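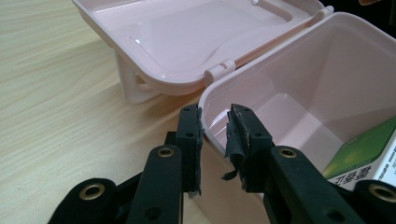 *Pink storage box with the lid open, green and white carton still inside.*

**Ticket 3042: lid pops back open, hinge squeaks**
Opened by: Francine Gill
Product: Mandmont hinged storage box, pink
Status: waiting on part

**Francine Gill**
Hello, and thank you in advance for reading all this! I bought two of these boxes in June for the hall closet and I love them, I really do, but one of them won't stay shut. I press the lid down, it clicks, I walk away, and by the time I've put the kettle on it has crept up again on one side. It also squeaks at the hinge when I open it all the way. The other box is perfectly fine (same shelf, same sort of odds and ends in it).

**Ravinder Cloutier, Wallmont Support**
Hi Francine, so sorry about the bother, and thank you for the photo. Could you try a few things for me?

- Take everything out, the carton too, and close the lid empty.
- Wipe along the hinge with a damp cloth, then dry it well.
- With the lid shut, check for a gap at the back.

Please don't oil it, as much as the squeak may tempt you.

**Francine Gill**
Done, all of it. The squeak is gone, hooray! There was a surprising amount of fluff. Empty, the lid still lifts, and there's a gap at the back on the left that the good box doesn't have.

**Ravinder Cloutier, Wallmont Support**
Lovely news on the squeak. The gap sounds like a lid that isn't sitting straight, so I've asked Kirsten Wong in parts to send you a new one. Do keep using the box in the meantime, just with nothing stacked on top. I'll leave this ticket open until the lid reaches you.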